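Subject: Re: [Lulell-owners] Oiling wood boards – how often?
Date: July 27, 2022

> I bought the Lulell board in May and the surface already feels
> rough on one side. The leaflet says to oil it once a month. Is
> that enough, and can I use the olive oil I cook with?

Once a month is fine for a board that gets light use. Mine is used daily and I oil it every two weeks. When drops of water stop beading on the surface, it needs oil, whatever the leaflet says.

Please don't use olive oil. It goes rancid in the grain and you will smell it by the end of summer. Food-grade mineral oil is cheap and keeps. I buy the Prisetti one in the 720 ml bottle, and it lasts me most of a year with two boards and a tray. The Grultell board cream is good too, but it has wax in it and should go on after the oil.

Kitchen counter with the cutting board, then the bowl on the wood:

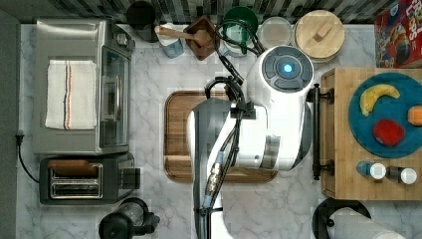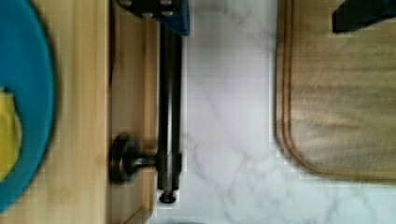
For the rough side, wet the board lightly, let it dry overnight, and sand along the grain with 220 paper. Wipe off the dust, then put on a heavy coat of oil and leave it until morning. Wipe away what hasn't soaked in and do it once more. Stand the board on its edge while it dries – flat on the counter, the underside stays damp and the board cups.

If it has already cupped, look up message 369 in the archive. There is a long thread there on flattening, including one member's results with a Mondal hand plane. I haven't tried that myself.

One more thing on washing: hot water and a little soap, both sides, and never the dishwasher.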